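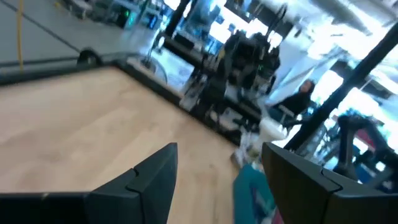
Wrist camera view during a fast reach. The fingers stay fairly sharp while the room behind them smears.

Collecting Demonstrations With a Wrist Camera

Posted Nov 29, 2022

This page covers how we record demonstrations for a pick-and-place policy at the Otirton lab. It assumes you already have an arm that can be moved by a person, a two-finger gripper, and a small camera fixed at the wrist. It does not cover training. The training notes for the Tastdale model are on a separate page.

The task used throughout is a simple one: pick up a soft item from a table and put it in a tray. The same steps apply to most single-arm tabletop tasks.

Before you start

You will need the arm and gripper, powered and homed. You will need the wrist camera, the recording computer, and the Zaugg recorder installed and able to see both the camera stream and the joint readings. Set out the items you plan to use and a tray. Have a notebook or a shared sheet open for the session log.

Check free disk space. A session of 30 episodes with video takes more room than people expect, and the recorder stops without much of a warning when the disk fills up.

Step 1. Fix the camera and leave it alone

Mount the camera so that both fingertips are in view when the gripper is fully open. The tips should sit along the bottom of the image and leave most of the picture free for the table. If only one finger is visible, loosen the bracket, turn it, and tighten it again.

Once the bracket is tight, draw a line across the joint with a paint pen. Look at the line before each session. If it has shifted, the new episodes should not go in the same folder as the old ones.

Step 2. Set exposure by hand

Automatic exposure causes trouble in any room with big windows. As the wrist turns toward the glass, the camera darkens the picture and the table goes with it. When the wrist turns back, it takes several images for the table to recover.

Turn automatic exposure off in the recorder's camera tab. Hold the gripper over the table at working height and raise the exposure until you can see the wood grain or other surface texture clearly. Then turn the wrist toward the brightest part of the room. The windows will wash out to near white. Leave them that way. What matters is the table and whatever lies between the fingers.

A shorter exposure cuts down motion blur but makes the picture darker. If you have to choose, add light over the table before you lengthen the exposure.

Step 3. Synchronize the clocks

Open the timing tab and press Test. The recorder closes and opens the gripper a few times and compares the motion in the video with the motion in the joint readings. Write down the delay it reports. If it differs from the last session's number, restart the camera and run the test again.

Skipping this step produces data that looks fine in playback and trains badly.

Step 4. Record a throwaway episode

Do one full pick and place with recording on, then play it back and delete it. Look for a loose cable swinging across the view, a finger that leaves the picture when the gripper opens, and dropped images. A cable in the background is fine. A cable that passes between the camera and the fingers should be tied back.

Step 5. Record the real episodes

Each episode follows the same pattern.

Move the arm to a starting pose. Vary it from one episode to the next, including poses where the wrist is tilted and the table runs across the picture at an angle. A policy that has only seen a level table does poorly the first time it starts from anywhere else.

Press Record and wait for the tone.

Reach for the item at an even speed. Slow down over the last part of the approach.

Close the gripper, pause briefly, and lift.

Carry the item to the tray, open the gripper, and back away.

Press Stop. Mark the episode as good, bad, or unsure. Do it right then and do not leave it for the end of the session.

Change the item's position after every episode and its color or type after every few. We move to a new set of items every 27 episodes, which happens to be how many fit in one of our log sheets. Use whatever number suits your own sheet.

How fast to move

New operators tend to go either very slowly or much too fast. Very slow episodes are long and full of tiny hesitations, and the policy learns the hesitations. Very fast ones blur the item during the part of the reach where the camera most needs to see it.

Some blur in the background is normal and does not need to be fixed. People, chairs, and equipment on the far side of the table can be smeared beyond recognition without hurting anything. Check the item itself. If its outline is hard to make out while the arm is swinging, that is acceptable. If it is still hard to make out just before the fingers close, mark the episode as unsure and slow down on the next one.

What to do about the rest of the room

You do not need a clean backdrop. The wrist camera will see the floor, the windows, other machinery, and anyone sitting nearby, and it will see them from odd angles. Over many episodes this variety helps. Do ask people before you record if they are likely to be in view, and follow your own site's rules about storing that video.

Try to spread sessions over different times of day. Our first batch was recorded entirely in the morning, and the policy missed often in the afternoon. Adding 4 afternoon sessions brought it back to where we wanted it.

Step 6. Review and export

Play back each episode marked unsure at double speed and settle it one way or the other. Keep failed grasps, but move them to the failures folder. The Brilside export script reads both folders and labels them differently.

Run the export with the check option turned on. It lists episodes with missing images, with a delay that does not match the session value, or with a gripper reading that never changes. The last kind usually means the gripper was disconnected and the operator did not notice.

How many episodes

For the single-item version of the task, we had usable results at almost 900 good episodes. Fewer may be enough if your starting poses are well spread. Train on a partial set early and watch where it fails, then record more episodes in those positions.

Common problems

The recorder shows a black picture. Another program has the camera open. Close it and reconnect.

The tone plays but the episode is empty. The disk is full or the output folder is read-only.

The picture shakes when the arm is still. Tighten the bracket, redraw the line, and start a new folder.

Playback runs ahead of the joint plot. Repeat Step 3. Episodes recorded since the last good timing test can be shifted with the export script if you know the delay. If you don't, leave them out.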